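Contra a sala de espera em silêncio

Escrevo isto à pressa, entre duas coisas, e portanto vai como vai. O assunto é o tédio. Ou melhor, a guerra ao tédio, que estamos a ganhar e que eu preferia que perdêssemos.

Comecei a pensar nisto em março, numa sala de espera de dentista. Duas horas. O meu telemóvel tinha ficado em casa, a carregar. Primeiro o pânico, aquela mão que vai ao bolso sozinha, volta, vai outra vez. Depois nada. Um nada comprido. E depois, lá pelo fim da primeira hora, lembrei-me inteirinha de uma conversa com o meu pai que eu julgava perdida, sobre se valia a pena arranjar o muro do quintal. Não valia, dizia ele. Arranjou-o na mesma.

Não teria chegado a essa conversa com um ecrã na mão. Disso tenho a certeza, embora não o consiga provar. 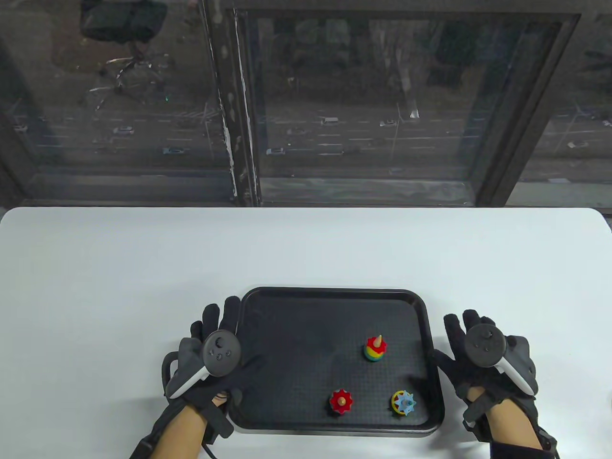
A Heidrun Fuchs, com quem discuto isto há 11 anos e que discorda de mim quase sempre, diz que o tédio é um luxo de quem tem tempo. Que a caixa do supermercado não precisa que eu lhe recomende o tédio, já tem que chegue. Tem razão em parte. Há um tédio imposto, o do turno, da repartição, da fila, e esse não é bonito nem ensina coisa nenhuma. Só cansa. Mas esse ninguém o anda a combater, reparem. O que desapareceu foi o outro, o dos intervalos. Os três minutos do elétrico. A água a ferver. O bocado de tarde de domingo em que ja não há nada para fazer e ainda não é hora de jantar.

Esse era de toda a gente, rica ou pobre. E foi-se embora sem um protesto sequer.

Em miúda passava o agosto em casa da minha avó, sem televisão (havia, mas só dava para ver à noite, e chovia na imagem). Queixava-me. «Estou aborrecida.» E ela, sem levantar os olhos das ervilhas: «Então aborrece-te.» Achei isto de uma crueldade enorme. Ia para o quintal dar pontapés às pedras e ao fim de um bocado as pedras eram uma cidade, com presidente da câmara e tudo. Não estou a dizer que fiquei uma pessoa mais criativa por causa disso. Não fiquei, faço folhas de cálculo. Mas aprendi que o aborrecimento passa. Que se atravessa. 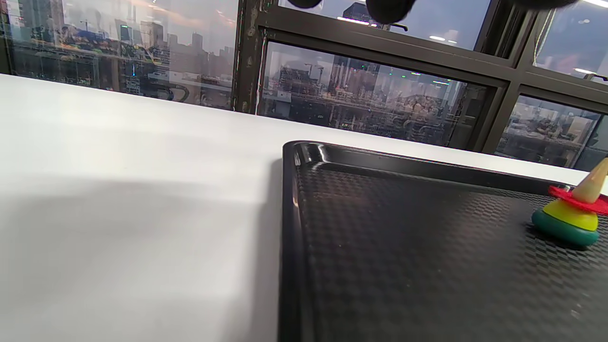

Agora os adultos têm medo dele por conta dos filhos. Cada fim de semana um programa, cada viagem de carro um filme, e no restaurante o tablet encostado ao jarro da água antes de chegar o pão. Percebo, também já o fiz, estava exausta. Mas experimentem não preencher. Uma mesa branca encostada a uma janela grande, sol de dia, uma sombra cinzenta e larga em cima do tampo: eu aos sete anos ficava ali até a sombra mudar de sítio, e ainda lhe punha o dedo na beira para ver se a apanhava a andar. Não apanhava. Era uma tarde inteira e não custava um tostão.

A Svenja Ruchti, a quem mostrei um rascunho, escreveu-me à margem: «nostalgia». Sublinhado. Pois será. Desconfio sempre de quem escreve que antigamente é que era, e aqui estou eu. Só que a minha avó também se aborrecia e não gostava, toda a gente se queixava, os domingos eram horríveis. Não peço que voltem os domingos horríveis. Peço um quarto de hora.

Uma regra, se quiserem - eu não a cumpro sempre. Nas esperas curtas, nada na mão. Nem livro, que o livro tambem é uma fuga, e a mais respeitável de todas. Olhar para a parede, para os sapatos dos outros. Os primeiros 4 dias são maus. Depois continuam maus mas começam a aparecer coisas, pessoas em quem não pensava há muito, uma vergonha antiga, o nome de uma rua.

E fico por aqui, que a água já ferve.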